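MTRX 514 Robotic Manipulation – Lab 4 handout
Wrist-camera localization of a known object

Prepared by Shu-fen Chou and Ívar Brøndum. Revised July 9, 2023.

4.1 Purpose
Each group estimates the pose of a cube from the wrist camera and plans a top-down grasp. The cube has a known edge length and flat coloured faces, so segmentation by hue is sufficient for a first estimate. Pose refinement follows from the corner points of the visible faces.

4.2 Occlusion
The finger is fixed relative to the camera and occupies the same pixels in every image. Build the mask once, with the gripper fully open, and apply it before thresholding. Dark objects behind the finger will merge with it if the mask is drawn too tight – allow a margin of four pixels.
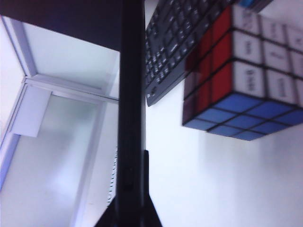

Figure 4.1. Wrist view with cube and keyboard. The finger crosses the image vertically; red, white and blue faces are visible.

The blue and red faces in Figure 4.1 segment well. The white face does not separate from the tabletop by hue, and its corners must be recovered from the black grid lines. Motion blur softens those lines. Wait until joint velocities read zero before saving an image.

4.3 Submission
Submit the mask, the estimated pose and the reprojection error for 19 arm positions. Groups using the Quansah calibration script should state the version. Log files go in the Prinberg folder under your group number. Late work is handled by Ruoxi Kong, room 1224.

Reading for Lab 5: course notes, section on hand-eye calibration.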